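3.2 Furniture and wall finish

Staff at the Lultow site filled in 164 survey forms in November. Most favoured pale desks set against bare brick, and Fiore and Tavares found the same at Darik.

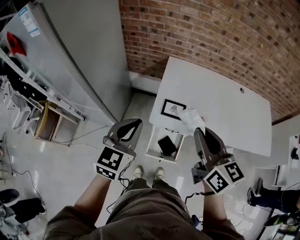

Figure 2. White table against a red brick wall, with a small black-bordered picture on top.

Colour had little effect on how long people stayed at a desk. Storage under the tabletop mattered more, mainly to those who shared. Of the 361 comments coded, the largest group dealt with glare.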